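Notebook, R. Bickerstaff
August 31, 2019
Demo visit, clearing-up task with hand-held grippers

Went with Joanne Clegg and Rania Shehata. Janaína Andrade ran the demo for Landix. Format was an open afternoon: short talk, then the work itself going on in a small treatment room off a corridor, visitors let in 3 at a time. Maureen Gosling could not make it and wants these notes before the September planning meeting.

Task: small mixed items spread on a covered bed, dark bin standing next to it, items to be taken off the cloth one by one with hand-held grippers. Soft goods, packets, crumpled film. Janaína calls this set "Tovard" in her own records. No sorting by type in this version, and no fixed order of picking.
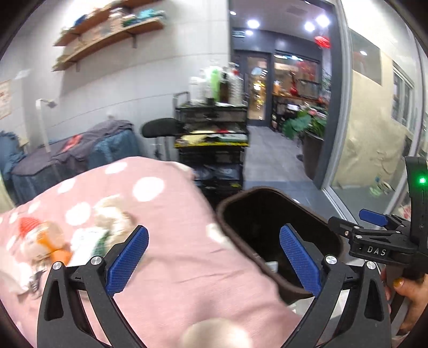
Tovard task, bed side. Both grippers at the bed, loose items still on the dotted cloth at left.

Points noted while watching:

Grip on thin film is the weak part. The pad tips have to come down almost flat to the cloth, and the cloth lifts with the item about as often as not. Operator's fix was to pinch, raise a little, pause, then move. Costs time on every pick. Joanne suggested a stiffer cover under the patterned one. Janaína would prefer to keep the soft one, as the wrinkles are part of what they want recorded.

Fluffy items go well. Ribbed pads hold them at the first try and release cleanly.

Dark bin is a problem for us if we copy the setup. The inside reads as nearly black, and pale scraps show up well but I would not trust it with anything brown or navy. Our Dunmore bins are light gray, so keep those. 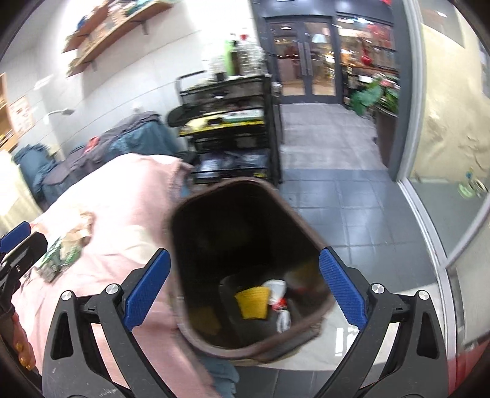 Looking into the bin. Yellow ribbed piece and pale scraps at the bottom.

Room is tight. Cart behind the bed, glass on one side, plenty of reflections. Rania asked whether the glass upsets tracking. Answer: sometimes, and they throw out the runs where it does. Log stood at 1,319 runs kept. She did not have the discarded number to hand and will send it.

I tried the gripper myself for 10 picks. Dropped 7 of them on the first attempt — mostly from squeezing before the tips were level. Hand gets tired at the base of the thumb. The spring is heavier than on our Isis pair.

To do:
Ask Janaína for the discard figure and the rule for discarding.
Weigh the Isis grippers, compare with hers (she will send the weight).
Joanne to look for a cover cloth with some wrinkle in it, not plain white.
Rania to check reflections at our window bench with the blinds open.
Copy of this to Maureen.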